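HAWTHORNE, December 15, 2022 – The Levurier Winter Classic finished at Hawthorne Point this afternoon in surf that the forecast had promised on three earlier occasions and delivered on the fourth. Clean, shoulder-high sets arrived shortly after breakfast, stayed through the finals, and left again before the prize giving, which was held in the rain.

Andel Surf Club took the team title with a margin of 2 points over Litano Boardriders, the defending champions. It is Andel's first win at the Classic in 17 years of entering it, a stretch during which the club has finished second often enough to own a matching set of the smaller trophy. The larger one does not fit in the clubhouse cabinet. Shelving is under discussion.

The contest drew 39 surfers, all of whom checked in before the deadline, a first for the event and possibly for surfing. The waiting period opened at the start of December, and the contest director spent most of it on the bluff with a thermos, calling the event off at dawn and fielding complaints at noon, when the waves briefly looked better.

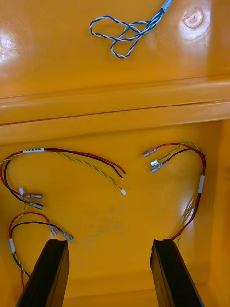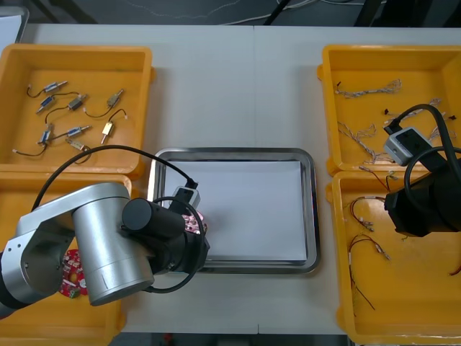

Competition began with the opening round at the north end of the beach, where a sandbar built up by last month's storms offered a long left and a short, bad-tempered right. Most of the field chose the left. Litano's lead surfer chose the right, posted the highest single wave score of the morning, and then spent the rest of the heat paddling back to where everyone else was sitting.

The quarterfinals were put on hold for fog. Judges could hear surfing but declined to score it. When the bank lifted, the tide had dropped enough to move the takeoff zone toward the pier, and several surfers who had spent the delay studying the old takeoff zone had to start over.

The semifinals went Andel's way, narrowly. Both of its surfers advanced in heats decided in the closing minutes, one on a set wave that the other three competitors had let go by while arguing over whose it was. The priority rules are printed on the back of every contest jersey, where the person wearing it cannot read them.

That left a final between Andel and Litano, the pairing everyone in Hawthorne had predicted and many had hoped to avoid, given the parking. Litano led from the opening exchange. With 3 minutes on the clock, Andel's anchor surfer found a wave that looked like nothing from the beach, stood up on the shoulder, and rode it through two sections nearly to the sand. The score was announced twice, as the first announcement was lost to a gust and a dog.

"We came here with a plan and used none of it," said the Andel team captain after the final. "I would like to say the last wave was strategy. We were cold and it was the next one in."

The Litano coach called the result "fair, which makes it worse," and confirmed that the club will be back.

The junior and longboard divisions did not run this season because the waiting period ended before the small swell they prefer turned up. Entry fees for both will be carried over to next winter. Surfers who have outgrown the junior division by then should contact the contest office, which will be sympathetic but will need to see the form.

Results and heat sheets are posted at the Hawthorne Point contest office. One left-footed wetsuit boot has also been handed in there and may be collected during normal hours.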